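The Letter from Prastport

Awuor Were had been meaning to answer her uncle's letter since July, and it had gone with her from coat to coat until the corners were soft as flannel. She was fond of Eamon Corrigan (everybody in Tully was), but he did ask such large questions, and she liked to have a whole evening for him.

So she sat down at last, with the shades rolled up and the tall windows full of daylight, and read it through again from the top. 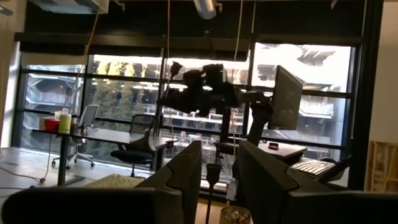 What Eamon Wanted

He wanted to sell the boat. He had 465 dollars put by, a bad knee, and an offer from Ieva Krūmiņa, who had loved that boat since she was small and would paint it green, which he could hardly bear to think of. Oh, he went on for pages! There was a good deal about herring, too, and his late wife's singing.

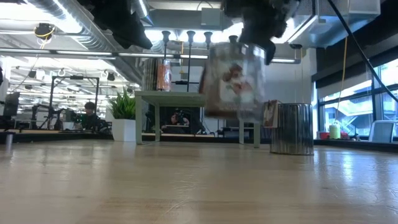 Would you still come and see me if there was no boat?

I would come if there was only a chair, Uncle, and I'd bring the second one myself.

She wrote that down just as it came to her, and went out to find a stamp before the post office closed.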